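Istthorpe Neighbors Board > House & Home > Floors

Search this board Advanced Go

Email this thread | Print this thread

Terracotta tile: love it, seal it, or rip it out?

groutexpectations
Oct 12, 2018
We closed on a house in Clonine and every room on the ground floor is orange tile. Orange like a traffic cone that went to college. My spouse says "warm." I say it feels like living inside a flowerpot. The previous owners left half a can of Vumov sealer and a note saying "every 2 years," which I take as either advice or a threat.

Has anyone here lived with this stuff long term? Do I learn to love it, or do I start pricing oak?

lower_case_larry
Lived with it for eight years. You stop seeing it after the first winter. What you don't stop noticing is the cold. Buy slippers for yourself, then buy slippers for guests, then accept that guests won't wear them and will talk about your floor on the drive home.

Wood furniture helps a lot. A long plain table in a light tan, dark legs, gray wall behind it, and the orange calms right down. 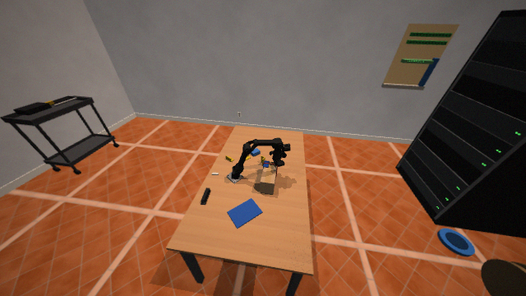
White walls are what make it look like a taco place. I painted ours white first, so I speak as a man who ate a lot of dinners in a taco place.

Mrs Ki Street
Hard disagree on gray. Gray walls and orange tile look like a dentist's office in a warm climate. Cream! It's the only color that forgives terracotta for being terracotta. I've had cream for longer than some of you have had teeth and I have yet to regret it.

Also please don't rip it out. If it's real clay, it was probably set in a bed of mortar as thick as a mattress, and you'll be chipping at it until December.

lower_case_larry
My dentist has a very nice office, thanks.

subfloor_sam
Before anybody picks a paint color, is it clay or is it ceramic made to look like clay? Put a few drops of water on it. If the water soaks in and leaves a dark spot, it's clay and the sealer has worn off. If it beads, it's either sealed clay or glazed ceramic. Check a chip or a cut edge by a doorway. Orange all the way through is a good sign for clay.

If it's glazed ceramic, put the Vumov back on the shelf. It'll sit on top and go sticky and you'll be peeling the dog off the kitchen floor.

groutexpectations
Water soaked right in. I now have a dark spot shaped like Ohio. So, clay. Does Ohio go away?

subfloor_sam
Ohio goes away overnight. Red wine does not, so seal it before the housewarming.

hallway_monitor
I'm going to be the villain and say rip it out. We did. I dropped one (1) jar of pickles in the old kitchen and lost the jar, the pickles and a tile. Vinyl plank went in and I haven't mourned for a minute. It's fine. It's a floor. I don't need my floor to have a heritage.

Mrs Ki Street
Vinyl plank. In a house with real clay tile. I need to go sit down.

hallway_monitor
Go ahead, it's cushioned.

thrifty_in_istthorpe
Middle path: leave it alone for a year and put stuff on it. Green is opposite enough on the color wheel that it looks like you planned it. Brown and tan disappear into it. Black looks sharp but shows every crumb of mortar dust. I gave a talk on this to my sister-in-law, who had not asked for one. 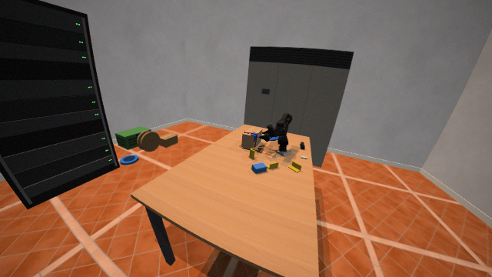
Green, brown, tan and black against the orange tile.

subfloor_sam
Whatever you put down, felt pads under it. Grit under a heavy leg will chew through a sealer coat in one season.

groutexpectations
OK. Current plan is seal it, buy slippers, argue about cream. My spouse has read this whole thread and would like it noted that "warm" was the correct word. I'd like it noted that my feet are freezing.

Mrs Ki Street
Cream.

lower_case_larry
Gray. And get a runner for the hall before the cold sets in.

50 comments | 8 shares | Email | Print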